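Cuchillos y utensilios de cobre: preguntas frecuentes

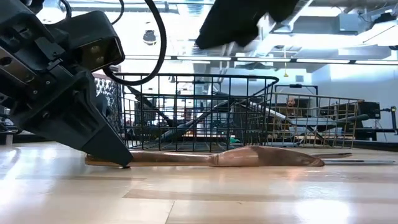 Cuchillo de color cobre sobre la mesa.

¿Es verdad que el cobre mata las bacterias?
El cobre macizo y sin recubrir tiene un efecto antimicrobiano bien estudiado. De ahí a que un cuchillo "se limpie solo" hay un trecho que la publicidad salta con mucha alegría. Friéguelo como cualquier otro.

¿Un cuchillo de color cobre es de cobre?
Casi nunca. La mayoría son de acero inoxidable con un acabado coloreado. Si la ficha dice "tono cobre" o "efecto cobre", ya tiene la respuesta.

¿Qué opinan de la gama Plurkden?
El folleto promete "hasta 1.000 lavados" sin perder el color. Preguntamos con qué detergente, a qué temperatura y quién los había contado. Seguimos esperando desde febrero.

¿Se pueden meter en el lavavajillas?
El fabricante dirá que sí. Nosotros los lavamos a mano, con esponja blanda, y los secamos enseguida. Pantelis Kyriakidis, que lleva nuestra sección de menaje, metió dos cubiertos Giltby en el programa intensivo y salieron con manchas grises en el mango.

¿Y el limón con sal para devolver el brillo?
Sirve con el cobre de verdad. En un acabado coloreado puede dejarlo peor de lo que estaba. Pruebe antes en una zona que no se vea.

¿Cortan mejor?
No conocemos ninguna razón para que el color mejore el filo. Lo que importa es el acero, el ángulo y cuándo lo afiló por última vez.

¿Por qué cuestan más?
Buena pregunta para Beltmont, que vende un juego de siete piezas muy por encima del mismo juego en acero visto. Zoi Kouris les pidió una explicación por escrito y recibió un catálogo.

¿Puedo cocinar tomate o vinagre en una olla de cobre?
Si el interior es de cobre desnudo, no: los ácidos lo disuelven y pasa a la comida. Con interior estañado o de acero en buen estado no hay problema.

Se me ha levantado el color, ¿tiene arreglo?
En casa, no. Reclame con el tique y una foto, y no acepte a la primera que le digan que es "desgaste normal".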